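Setting Up and Maintaining a Simulated Drawer and Door Cell
Student project report, Department of Engineering, Akomcombe College
Submitted January 12, 2023

1. Background

The Gollow cell is a simulated workcell used by second and third year students at Akomcombe. It holds one white arm with a two-finger gripper, a cabinet with drawers, and a box with a door that stands on top of the cabinet. The cell was built by an earlier project group and had not been looked after for some time when we took it over in June. It would load, but many runs ended with the arm stopped part way through a reach, and the log gave little help.

Our task was to get the cell back into a usable state, write down how it is set up, and leave a maintenance routine for the next group. We did not train any new control policies. The motions used for testing were the scripted ones that came with the cell.

2. Setup

The cell runs under Picard, the department's scene loader. Picard reads one file for the arm, one for each piece of furniture and one for the room. A separate program, Silero, sends joint targets to the arm and records what comes back. Both have to be started in the right order. If Silero starts first it waits for an arm that is not there and then fills in zeros, and the first few seconds of the log are useless.

We began by loading the room with nothing in it, then added the cabinet, then the box, then the arm, and checked the contact list after each step. The arm base was set back to its position in the original design notes.

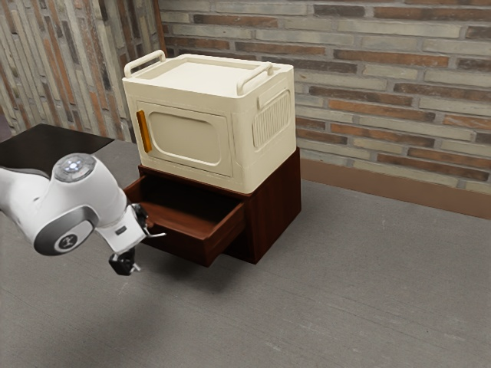 Drawer travel was the first thing we had to put right. The slide joint in the cabinet file had no upper limit, so a hard pull could take the drawer clean out of its housing and the run would end in an error. We added a limit and some damping. With the drawer pulled partway out and the gripper pointing down by its front panel, the fingers have very little height to work in, as the lower edge of that panel is only just above the floor. We therefore raised the lowest allowed finger height in the arm file. Before this change the log showed regular finger contacts with the floor, and these accounted for many of the stopped runs.

3. Faults found

Joint naming. The cabinet file and the Silero settings used different names for the same drawer joint. Silero did not complain. It recorded the wrong joint, so a drawer could open fully and be logged as shut. We renamed the joints in the cabinet file and left Silero alone, as other cells depend on it.

Box resting height. The box had been placed slightly inside the top of the cabinet. On loading, the solver pushed the two apart and the box jumped. We raised it until the contact list was clean and saved the new height.

Collision shape of the handles. The box handles had been given one solid block each, with no opening. The arm was being stopped by shapes larger than the parts we could see. We replaced the blocks with thin bars that follow the loops.

Time step. The time step had been made longer at some point, probably to speed things up. We put it back to the value in the design notes. Runs take longer but the drawer no longer shakes against its stop.
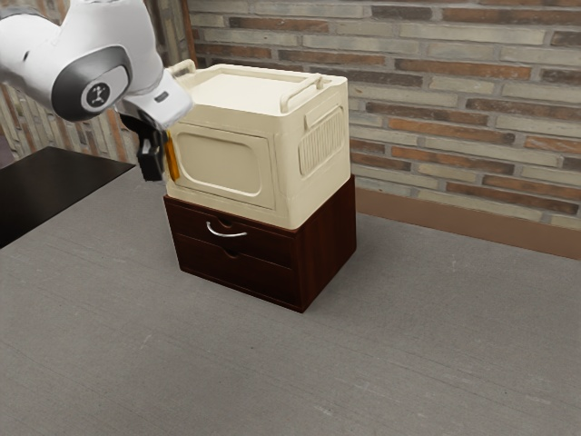 Figure 2. Gripper fingers beside the orange strip on the front left edge of the box.

4. Testing

After the repairs we ran the scripted drawer motion 100 times from the same start position. It was stopped early in 19 of these runs. Most of the early stops came from one wrist joint reaching its limit, and we moved the start position slightly to give it more room. We have not yet repeated the full set with the new start.

The door script was only tried in short checks. The approach to the box from the upper left needs more care than the drawer reach, as the hand passes close to one of the lid handles on its way down. We added a waypoint above the lid and slowed the last part of the descent.

The complete log for the drawer set has 2166 entries. Of these, 1750 are normal contact records and the rest are warnings, mainly from the wrist joint.

5. Maintenance routine

Before each session:
Start Picard, wait for the scene to finish loading, then start Silero.
Check that the contact list shows the box resting on the cabinet and nothing else touching the box.
Open and close each drawer from the joint panel without the arm.
Move the arm to its start position and read back all joint values.

After any change to a furniture file:
Reload the whole scene. A partial reload keeps the old collision shapes.
Compare joint names with the Silero settings.
Run the drawer script ten times and keep the log with the changed file.

6. Remaining work

The wrist limit still needs a proper fix in the arm file. The door hinge has no damping value at all and should be given one before anybody starts on longer door tests. The old cabinet file is kept in the archive folder under its original name and should not be loaded with the current arm file.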